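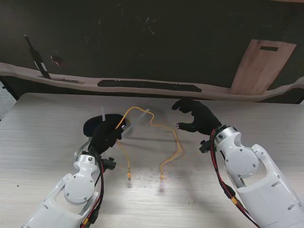
The cable in yellow, on the grey wood-grain top.

I've had this yellow cable from Wanevent for two weeks now and I'm rather fond of it! It's thin, the connectors at both ends are small and neat, and the colour means I can find it on my grey table without my glasses (a first). Mine came from the Sarncombe shop, and I've plugged and unplugged it every day since.

My one grumble is the waviness. It likes to wander off across the table and won't lie straight, even after a night under a heavy book – my old Harahap one was much better at that. The end connectors still grip nicely, though, and I've ordered another in the same yellow. Four stars out of 5 from me.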